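Linen and Room Preparation Attendant, Residential Lets

Employer: Wynne Residential Services
Site: Brarken House and outlying apartments
Reference: LRP 6
Reports to: Eulalia Sosa, Linen and Rooms Supervisor
Contract: Permanent, part time, with extra shifts during turnover periods
Start: October

Background

Wynne Residential Services manages furnished apartments let for stays of one week to nine months. Each apartment is handed over with the beds made, the closets empty and clean, and a full set of bed and bath linen on the shelf. The linen is owned by Wynne. It is washed off site by Stelura and returned in sealed bundles to the linen room at Brarken House, where it is checked, sorted and issued.

The linen store holds 2000 pieces. Sheets, quilts and covers are in mixed prints and plain colors, bought over several years and in more than one size range. Labels fade, and prints from different years can look alike when folded. The main technical demand of the post is getting the right piece onto the right bed in the right condition, at the pace the turnover list requires.

Duties

The attendant works from a turnover list printed each morning. The list gives the apartment, the beds in it by size, the departure and arrival times, and any notes from the previous stay.

1. Strip beds. Remove pillowcases first, then covers, then sheets. Shake each piece over the mattress before bagging. Items left behind by the tenant go in a marked envelope with the apartment number and are handed in at the desk.

2. Check the mattress and mattress pad. Record stains, tears, broken piping and loose handles on the room card. Mattresses are turned end to end on the dates shown on the card. Turning is a two-person task and is not to be done alone.

3. Inspect bed linen with the piece spread open on the bed. Printed fabric is inspected under the ceiling light with the curtains open. A small floral print on a white ground will hide a small mark, and red or pink motifs are the usual place for one to be missed. Work from the head of the bed to the foot, one width at a time. 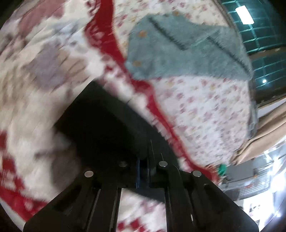 4. Make beds. Flat sheets are centered on the fold line and tucked at the foot with a squared corner. Quilts hang evenly on both long sides. Pillowcase openings face away from the door. Wrinkles are smoothed by hand. Irons are used in the linen room only.

5. Sort returned linen. Open Stelura bundles on the sorting table, check the count against the docket, and separate by size and then by print. Short counts are reported the same day. Pieces with open seams go to the mending shelf. Pieces with set stains go to the downgrade shelf, where they are cut for dust sheets.

6. Fold and shelve. Sheets are folded to the shelf template with the size label showing at the front edge. Quilts are rolled. New stock goes to the back of the shelf so that all pieces see the same amount of use.

7. Keep the stock record. Issues and returns are entered in Usasine, the stock program used at all Wynne sites. Entries are made at the end of each apartment. Training is given on the program and no earlier experience of it is expected.

8. Clear the closet and drawers. Wipe shelves and rails, check hangers, and place the spare linen set on the top shelf in the order given on the room card.

Hours and pay

The working week is four shifts of 6 hours, starting at 9 a.m. The rota is issued two weeks ahead. At month end the number of departures rises, and attendants are offered one additional shift in those weeks. Additional shifts are optional and paid at the higher hourly rate. The starting rate is set by the Wynne pay table for grade 2, which is sent with the application form. Mileage is paid between Brarken House and the outlying apartments for staff who use their own car. A shared van is available for those who do not drive to work.

Requirements

Essential:
Able to lift and carry a packed linen bag up one flight of stairs
Able to bend, kneel and reach across a double bed for most of a shift
Good close vision, with glasses if needed, and able to tell similar colors and prints apart
Able to read a printed list and enter figures correctly
Legal right to work

Useful:
Earlier work in a hotel, hospital, care home or laundry
Basic hand or machine sewing
Driver's license

Applicants with a known sensitivity to laundry detergent should say so on the form. Gloves are supplied for stripping and bagging. The detergent used by Stelura is unscented.

Training period

New attendants spend the first 6 shifts paired with a member of the current team. Shifts one and two are in the linen room, on sorting, folding and Usasine entries. The remaining shifts are in the apartments. At the end of the period the supervisor inspects two beds made by the attendant and one shelf of folded stock, and goes over the results with the attendant on the same shift. The pairing can be extended once if either side asks for it.

How to apply

Application forms are available from the desk at Brarken House or by mail from the staffing office. Completed forms should be marked LRP 6 and addressed to Osian Jenkins, Staffing. A resume may be attached but does not replace the form. Please give two references, one of them from a recent employer where possible.

Short-listed applicants will be asked to attend a practical session of two hours, for which they are paid. The session covers stripping and making one double bed, sorting a mixed bundle, and a short conversation with Eulalia Sosa. Wear flat closed shoes and clothing suitable for kneeling. Parking is behind the building, next to the linen room door.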